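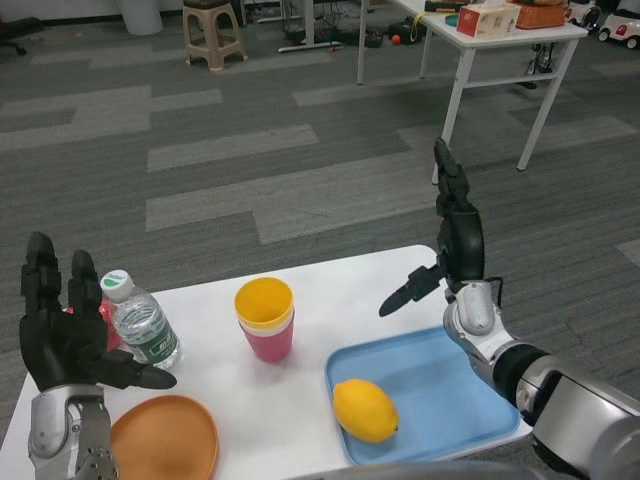
Tabletop layout, water bottle and nested cups: yellow cup inside the pink one, orange plate and light blue tray on the white table.

# Sibiya Tableware Set

Sibiya is a small set of tabletop pictures and notes about everyday plastic dishes: cups, plates, bottles and trays. It covers clearing a table, stacking and putting things back in their places. The set was put together at Boncombe and is kept in the same repository as the item list.

Current release: September. Earlier drafts used the name Nulbridge, and a few folder names still carry it.

## What is in the set

- 2,000 still pictures, JPEG
- 80 layouts, each with a short text note
- `items.csv`, one row per object
- `layouts.csv`, one row per layout
- `notes/`, plain text, same numbering as the layouts

The notes are short. Most say what is on the table and what goes where. Some of the older ones only give the layout number and the word "clear" or "set".

## Objects

Objects are plain household things, mostly plastic. We picked solid colors so that a note can say "pink cup" and leave it there. Glass and china were left out after the first drafts.

**Cups.** Kept nested or single. When nested, the inner cup is named first in the notes, so `yellow/pink` means yellow inside pink. The order matters for the unstacking layouts.

**Plates.** Round, with a raised rim. The orange plate is listed as `plate_orange` everywhere except in the Nulbridge folders, where it is `plate_terra`. They are the same item.

**Bottles.** Clear plastic with a screw cap. Fill level is not recorded. Labels were left on, and lettering on them has not been transcribed.

**Trays.** Rectangular with rounded corners and a low lip. The tray is used as the "put away" spot in the clearing layouts. In the setting layouts it may be on the table with nothing assigned to it.

## Table

The table is white and rectangular. It was wiped down between layouts. Positions in the notes are given from the near side of the table – left, center, right, near, far. Anything more exact than that should be taken from the pictures.

## Layout types

- `clear`: items end up on the tray
- `set`: a plate and cup are laid out for one person
- `stack`: cups are nested in the order given
- `unstack`: nested cups are taken apart
- `free`: no instruction, items placed as the person liked

Clearing makes up the largest share. `free` was added late and is thin.

## Known problems

- Items at the near side of the table are often only partly in the picture. Plates suffer most.
- 2 layouts share the same note text. Both are kept under their own numbers.
- Color names are by eye. Light blue and gray-blue were mixed up in the Nulbridge folders and have only been fixed in `items.csv`.
- Small items behind a bottle or a cup are sometimes missing from the note.

## Using it

Read `items.csv` first, then `layouts.csv`. The `item_id` column links the two. Fostatetti has a script for sorting the pictures by layout type – it expects the folder names as they are, so please do not rename them before running it.

If you find a wrong item name, open an issue with the layout number and the name you think it should have.

Contact: use the issue page | © Boncombe, Sibiya Tableware Set | Back to top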